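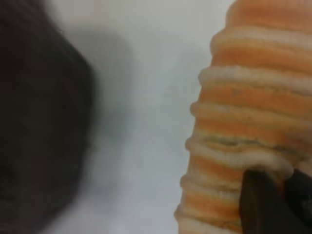
手腕镜头里的橙白条纹:夹爪的一根手指压在一圈圈的棱上。

去Flornisar的路上,我脑子里全是那种大场面,流水线啦,轰鸣声啦,穿白大褂的人拿着平板走来走去。结果推门进去,里面安静得像自习室,主角是一只编织篮子和一条面包。对,就是面包!长长的,一节一节鼓起来,奶白和橙黄相间,看得我这个没吃早饭的人咽了好几次口水。

带我参观的工程师让我先别问问题,看一会儿再说。我就搬了把椅子坐下来看。操作员坐在一米开外,手里握着一副和机械臂联动的手柄,她的手往下,机械臂也往下,她的手指一收,夹爪就跟着合拢。夹起来,放进篮子,松开,退回去,按一下脚踏板,这就算录完一条。然后把面包拿出来换个角度摆好,再来。

我看到第9条的时候已经有点走神了,她还是稳稳当当的,连呼吸的节奏都没变。

这个项目叫Nirar,目标说出来特别朴素:让机器学会收拾桌面。他们不给机器写“先移动到某处,再下降多少毫米”这种规矩,而是让人一遍遍做给它看,把画面和关节的动作一起存下来,交给模型自己去琢磨。那天的任务单上写的是“把面包放进篮子”,这一项要攒够431条才能拿去训练。我问431是怎么来的,工程师愣了一下,说是前一个任务用到这个数,效果还行,就一直沿用了。(我太喜欢这个答案了,跟我妈放盐一个道理。)

后来我也蹭到屏幕前面看了半天回放。录像有两路,一路在手腕上,离东西特别近,近到你会忘了自己在看什么:一大团深棕色糊在左边,右边是一层层绒乎乎的棱。另一路架在桌子外头,看得就全了,桌子、篮子、机械臂,各在什么位置清清楚楚。我本来以为有全景那一路就够用了,工程师摇头,说夹爪快要碰到东西的那一小段,远处的镜头经常被自己的胳膊挡住,成败偏偏就在那几厘米里。

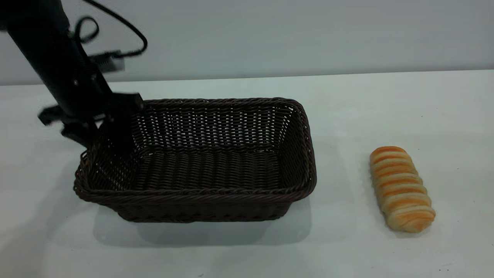
桌边固定镜头的视角:夹爪悬在篮子左端上方,面包躺在右边。

说到失败,我原以为夹歪了的、半路掉了的都会直接删掉。Nirar的做法是分开放。夹歪了、人又把它救回来的,他们当宝贝,专门打一个标签,因为模型将来自己干活的时候肯定也会歪,它得见过歪了以后怎么办。彻底没救的就归到另一个文件夹,暂时不喂给模型。那天上午一共录了48条,进“救回来了”这一类的有17条,操作员看到这个数字还挺得意,说自己今天手感不好,倒是给模型做了贡献。

最让我意外的是软的东西有多难伺候。我一直觉得软的好抓嘛,捏一下就起来了。可是软东西一捏就变形,捏轻了会滑,捏重了鼓出来一块,形状跟刚才又不一样了。一条面包在人手里根本不算个事儿,换成两根硬邦邦的手指,每次受力的位置差一点点,后面的动作就全得跟着改。所以摆放也很有讲究,斜着摆、横着摆、离篮子近一点远一点,都得轮到。他们用一个叫Vurex的小软件来提示下一次怎么摆,屏幕上出个淡淡的轮廓,你照着放就行。操作员说刚开始没有这个软件,大家凭感觉随便放,放了一个星期回头一查,人人都爱把面包摆在同一个舒服的位置,模型也就只会抓那个位置的。

她还跟我讲了一些新手容易犯的毛病。比如心急,夹爪还没停稳就去抓,录下来的动作抖得厉害。比如太想表现,每次都走一条漂亮的新路线,模型看多了反而犹豫。她自己的诀窍是放慢一点,到篮子上方先停半拍再松手。我问能不能让我试试,她很大方地把手柄递了过来。

我的第一条,夹了个空。第二条倒是夹住了,送到篮子边上磕了一下,面包骨碌碌滚回桌子上。第三条总算进去了,我高兴得差点忘了踩脚踏板!工程师很客气地告诉我,访客录的不算进那431条里。

临走的时候快到中午了,操作员又摆好了下一条的位置,我跟她说再见,她眼睛没离开桌面,冲我点了点头。我出门第一件事是去街角买了个面包,捏着它看了好一会儿才咬下去。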